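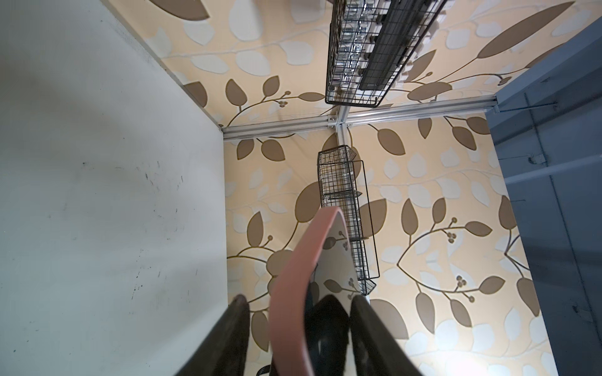
Gellero Word List: read me first

Hi! So this is my list of kitchen and market words from Gellero, typed up from my grandmother's notebooks and from a lot of long phone calls (my aunts can talk). It has 2,000 entries right now, all in one file called words.csv, and I add more whenever I get a free evening.

What's in each row: the word, how we say it at home, what it means in plain English, and a sample sentence if I had one. The last column is the village. I only use 3 village names, Grorkska, Eder and Funano, and if a word is used everywhere I left that column blank.

Things I know are messy:

- Spelling. Grandma spelled the same word for "ladle" a different way every time she wrote it, and I kept all of them!
- 64 rows have no meaning yet. Search for "ask" and you'll find them.
- The bread words are way over-represented. We're a bread family. 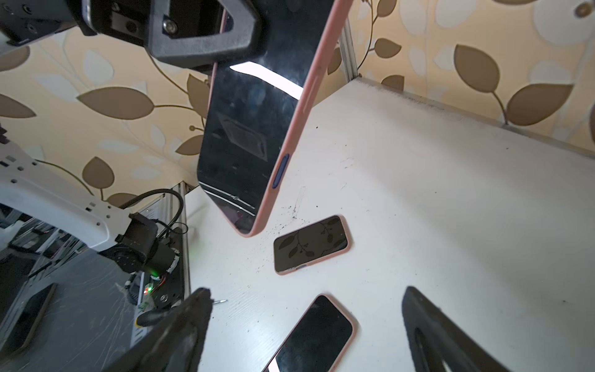

Hiwot Assefa wrote to me in April that the Eder words for sour milk and buttermilk were swapped, and that her mother would never forgive me if I left them like that. Fixed in the current file, and she sent a bunch of cheese words too, which start at row 101.

Use the list for anything you like, school projects, apps, crosswords, whatever. Please keep the village column in if you share it. Corrections are very welcome, just send me the row number and what you'd change (a voice message is great for the tricky vowels).

Next up is fishing words, once I can read my uncle's handwriting.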